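Looking after the Kovik hand-held grippers

In the last issue we promised a few words on how the cloth-folding station at Irnance is kept in order. The station has 4 hand-held grippers of the Kovik type, used in pairs, and each pair works for many hours between one charging and the next. They are simple tools, but they need regular attention, and small faults are easy to miss when the work is going well.

The first thing to check is the fingers. Each finger is fixed with a screw, and with much opening and closing this screw becomes a little loose. The finger then turns slightly to the side and the tips do not meet as they should. A thin cloth slips out and the operator begins to press harder, so the hand gets tired. We tighten the screws every 6 hours of use, by hand and with the short key only. The long key from the Dedel set gives too much force, and we have already damaged one thread in this way.

The second thing is dust from the fabric. Cotton leaves fine threads in the joint behind the fingers. Please take them out with the soft brush and do not blow them with air, which pushes them deeper. After 48 hours of use the joint is opened, wiped with a dry cloth and closed again without oil. Last August we tried a light oil and it collected more dust than before.

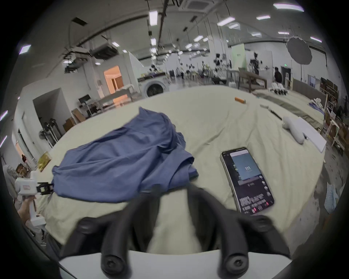
The lens also needs care. It sits close to the hand and is touched more often than people think. Wipe it at the start of each shift and then compare the finger position with the printed card from Olteanu. If the two fingers do not open to the same width, the pair should be put aside and calibrated again. This takes 18 minutes when everything is ready on the bench.

Spare screws and brushes are now in the second drawer, together with the repair notebook. Kindly write down every change of a finger, also when the old one seemed still good. New fingers have been ordered and we will replace the first pair when they arrive.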